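**Jaria se queda sin agua por las mañanas hasta el martes**

Corte de agua en Jaria, de 8 a 11 de la mañana. Afecta a la parte alta del barrio y a la calle Paucar entera. El motivo, una tubería vieja que reventó anoche junto al mercado – la misma que ya dio guerra en abril.

La empresa Gurkisell trabaja en la zanja y va a cambiar 40 metros de tubo. Tráfico cortado en un sentido, autobuses desviados por la plaza Lumley. Paciencia.
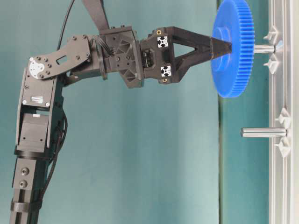 Los vecinos piden que se renueve toda la linea de una vez. «Llevamos 18 avisos puestos y siempre es un parche», se queja Roxana Echeverri, que tiene una panadería en la esquina. Ella amasa de madrugada, asi que de momento se libra.

Habrá un camión cisterna frente a la escuela – traer garrafas. El colegio abre con horario normal, comedor incluido. Si el agua sale turbia al volver, dejar correr el grifo unos minutos.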